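Brillville Neighbors, March

THE TABLE THAT EATS EVERYTHING

I promised last month that I'd write about gutters, and I'm sorry, I'm going to write about tables. Gutters can wait until the ice is gone and I feel like climbing a ladder again.

You have one of these tables, I'd bet money on it. It might be the kitchen table or the one in the spare room or a nice wooden one that was bought for puzzles and homework and the occasional card game. You put down one thing. The next person sees a thing on the table and concludes that the table is where things go. By the end of the month you've got a phone, a controller, a roll of tape, a ribbon that's making a run for the floor, and something soft and turquoise with the tag still on it, and you're eating your sandwich over the sink.

I've been on a mission about this since the holidays, mostly because I lost a gas bill for three weeks and found it under a cookie tin. So this is my report! It's long. Get a coffee (the iced kind from Rungrueang if you can get there before the lunch crowd, they make it very sweet and I have no complaints).

My first mistake was trying to clear the whole top in one go. I swept everything into a box, felt wonderful for an evening, and then had a box. The box is a table with sides. I know people who have six of those boxes in the hall closet and couldn't tell you what's in a single one, and I was well on my way to joining them.

What works better for me is leaving it all where it is, standing at the short end, and just looking for a minute. Seriously, make the coffee first and look. You start to see that most of it falls into families. There's the stuff with batteries. There's the wrapping stuff, which in my experience is the worst family of all and has the most cousins. There are the toys, and there's the group of things you carry out the door, like the phone. And then there are the red bits.
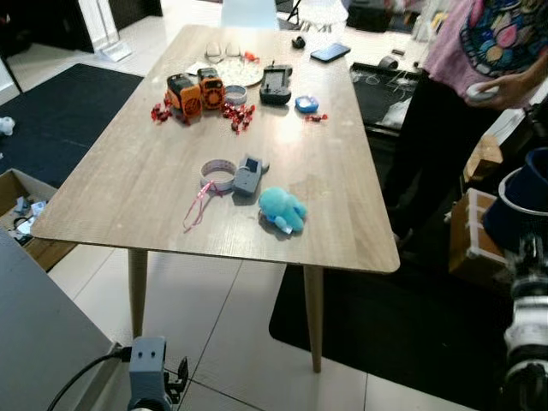

Start with the small red bits

Every table has red bits. Yours may be beads or bread ties or those tiny screws, but in spirit they're red bits: little scattered pieces of something cheerful that spread out in clumps around the bigger things. They make a table look three times messier than it is. I used to leave them for last because they're fiddly, and by the time I got to last I was tired and I'd quit.

Now I do them first. A shallow dish, a folded piece of stiff paper as a scoop, two minutes. I have not yet met the clump that took longer than a song on the radio. It's a bit silly how much better everything looks afterward, and then the big things are just big things and you can pick them up with one hand like a normal person.

The lid matters, by the way. An open dish of red bits is a spill that hasn't happened yet. I use old jam jars, and I don't label them, you can see what's in there.

Ribbon and tape

I come from ribbon people. My aunts saved every inch and ironed it, and I have inherited the saving without the ironing. A roll of ribbon with its tail hanging loose is going to unwind itself across whatever surface you own, pink ones especially (no science behind that, just years of birthdays). Tuck the tail under and put one small piece of tape on it. If you hate picking tape off, a bobby pin slid over the edge does it nicely, or a rubber band if the roll is fat.

Tape wants to live with scissors. I fought this for years! I kept tape in the desk and scissors in the kitchen and walked back and forth like a fool every time somebody had a birthday. They're in one tin now, along with a pen, and the tin sits on the shelf nearest the table. The shelf is from Koseck on the corner of the hardware block, and I put it up myself, and it's nearly level.

Battery things

Controllers, chargers, gadgets with a little window on top that you keep because they used to do something. I have a rule with these that I follow maybe half the time. If I pick it up and can say out loud what it does, it gets a home near an outlet. If I can't, it goes in the maybe basket until the end of the month, and anyone in the house can come and rescue it by explaining it to me. I've had some wonderful explanations. I've had a few I didn't believe.

Take the batteries out of whatever goes in the basket. I skipped that once with a flashlight and had to throw the whole thing away, and it was a good flashlight.

Going-out things belong on a wall

I've saved my favorite for the middle so you'd keep reading. Keys should not be on the table. Keys on a table get covered by mail, the mail gets covered by a sweater, and then it's 7:40 and you're late and shouting at a sweater. A row of hooks fixes it, and it costs less than having the locksmith out, which I've also done.

The trick I'd pass along is to hang more than keys. A mirror with a black frame is good on a hook, because you do want one last look before you leave, and a hanging tag or card goes fine alongside the keys, and a black loop of something (hair tie, in my house) can have a hook all to itself. I like the round teal knobs over the little silver hooks, they're pretty enough that you don't mind looking at them with nothing on. And please leave some empty! An overloaded row of hooks is a table standing up.

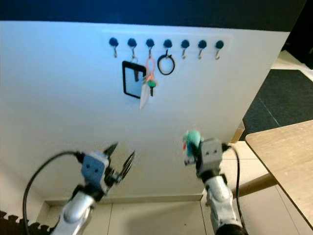 How high should a row of key hooks go?

Put it at the shoulder height of the shortest person who carries keys, and check that the longest thing you plan to hang clears any furniture underneath. If children need to reach it too, a second short row lower down works better than one row that suits neither of you.

I got asked about adhesive strips as well, after the last issue. They're fine on smooth painted walls for light things if you clean the spot first and give the glue its full time before you hang anything. I didn't give it the full time. I heard it go in the middle of the night and thought we were being burgled. For anything heavier, use screws, and if you don't own a drill, the folks at the Dendov tool library will lend you one for the weekend as long as you bring it back with the bits in the case.

One more note on hooks and then I'll let it go. Put a bright lanyard on the keys you lose most. Mine is the color of a traffic cone and I've stopped losing them, although I have left the house wearing it.

Giving a toy a parking spot

Toys on the table are a touchy subject. The ones somebody is in the middle of playing with don't count as clutter, or so I've been told very firmly by a person who comes up to my elbow. So we made a parking spot. It's one end of the table, the far end, and whatever is parked there is allowed to stay overnight. Everything else moves to the basket by supper. I was sure the parking spot would creep toward the middle, and it does creep, but only about a hand's width a week, and I push it back while the dishes are soaking.

Soft toys don't get parking. They go back to bed. This was negotiated.

And while you've got a bit of wood showing, give it a wipe! I use a barely damp cloth along the grain, then a dry one right behind it. Pale spots on an oak-colored top are often just old rings from cups, and you can make yourself miserable scrubbing at them. Mine have been there longer than this newsletter. I put the fruit bowl on the worst one.

The swap shed numbers, since people ask

This goes out to some 3,000 mailboxes now, so I'm guessing a fair few of you have a maybe basket by this point. The swap shed opens again at 9 in the morning once the lot is plowed. We took in 2,395 things last spring and 1,195 in the fall, and a great deal of it was, I'm fairly sure, table stuff: half rolls of ribbon, controllers, speakers, plates with nothing to match. It nearly all found somebody. I brought home a cake stand I did not need.

Please wipe things down before you drop them off, and tie cords in a loop. Toys should have all their pieces, in a bag, taped shut. No paint, no mattresses, and no more encyclopedias, we are full to the rafters with encyclopedias.
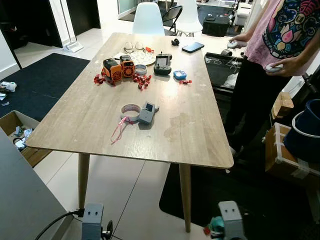
Orange-and-black pair parked at the far end, ribbon on the loose up front.

If you've got a system for the table that has lasted longer than a month, write and tell me, I'll print the good ones. Drop a note in the green box by the shed door or hand it over the counter at Koseck, where they've been very patient about being my post office. Next time, gutters. I've already told my ladder.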